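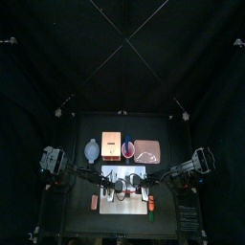
Fig. 1. Two-arm cell with the row of containers set out on the black tabletop.

Handout 2: Open day at the Munberg lab, 9th January

Read this before the discussion session. The visit notes you took yourself go in the same folder.

The group had 28 students. Randa Shboul ran the demonstration and Baltazar Carrillo answered questions at the side bench. The project is called Azar, and its subject is handling household items with two arms at once.

The cell

Both arms are mounted on one base and face the same work area. Each carries a gripper with a small camera at the wrist. The walls are dark fabric, which keeps daylight and people walking past out of the camera views. Carrillo said the lab tried plain partitions first and went back to fabric in May.

Terms to know

Workspace - the area a gripper can reach. With two arms, mark the part that both can reach.
Wrist camera - moves with the gripper, so its view changes with every motion.
Fixed camera - stays put and sees the whole task, but an arm can block it.
Grasp point - the place on an object where the fingers close.

Two arms on one object

A long handle gives a good grasp point, but the weight sits at the other end. One gripper can hold the handle while the other supports the bowl. The two motions have to agree, or one arm pulls against the other.

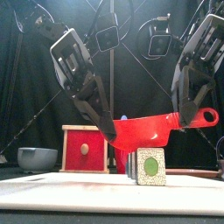 Fig. 2. Right gripper on the handle of the red scoop, left gripper at the rim of the bowl.

Look at where the right gripper holds the handle, close to the joint. Compare this with a grip out at the loop and sketch the forces for both.

Records

Shboul gave the total so far as 3,660 recorded runs, 800 of them from the Brestside site. Runs are kept even when the task fails - the failed ones are labeled and stored separately.

For next time

Write one page on a kitchen task that needs two arms. Name the grasp points and say which arm moves first. Chapter 2 of the Fallana reader covers the background.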